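Wikholm Maple Work Board

Item 89
Striped maple, beveled front edge
Sold singly, without blocks or other accessories

The Wikholm is a flat maple board for tabletop work. It gives you a smooth, pale surface that you can put down on any bench or table and lift off again when you're finished. Most of our customers use it for sorting, counting, small assembly jobs and children's table activities. It also gets used under craft projects where the table itself is too rough, too dark or full of holes.

Each board is glued up from long strips of maple, sanded on both faces and finished with oil. We don't stain the wood. The strips are chosen as they come from the mill, so the tone changes across the board and no two boards match exactly. If you're ordering several for one room and would like them close in color, write that in the order notes and we'll pick from the same batch where we can.

Details

Material: solid maple strips
Finish: clear oil, reapply as needed
Faces: both usable
Edge: beveled along the front
Feet: none supplied
Made in our Quintana shop

Using it on a metal or perforated table

The board sits flat under its own weight. On a slick metal top it can slide if you lean on one side, and we suggest the Draro grip sheet, a thin rubber mat that goes underneath and is trimmed with scissors. The sheet comes in one size and will cover a board with some left over. Wipe the table before you lay it down. Grit caught under the mat will lift a corner.

Don't screw through the board or clamp it hard at the ends. If it needs to stay in one place, use two low stops against the back edge.

Care

Wipe with a damp cloth and dry right away. Do not soak it or put it in a dishwasher. Marker and crayon usually come off with a little mineral oil on a rag. Deeper marks can be sanded out with 100 grit paper, working along the strips, then finished with something finer and oiled again. Leave it overnight before use.
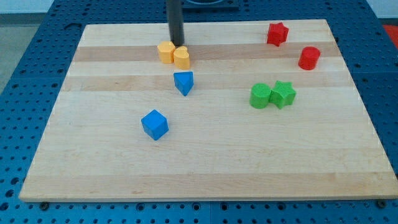
Pale wood makes a good background for shape and color work, and that's the reason many preschools and labs order this board over a painted one. Strong colors stay easy to pick out against it. The cobalt cube and the triangle show up well on the cream strips, and so do the yellow heart and the red star, even near the darker band toward the back. The oil finish has a low shine. Plastic pieces with a matte surface slide across it without catching and stay put when you let go.

Blocks are sold separately. The Clivau shape set is a good match for size and comes in mixed shapes and colors. We also sell replacement pieces one at a time.

Ordering

We have made 3,000 of these boards and the pattern has stayed the same, so a new one will sit level beside an old one. Boards in stock ship from Quintana in a flat carton. When we run out, the next batch takes 27 working days. The October batch is open for orders now.

Returns are accepted on unused boards in the original carton. Color variation between strips is normal and isn't treated as a fault. A board that arrives warped or split will be replaced, and we pay the freight both ways.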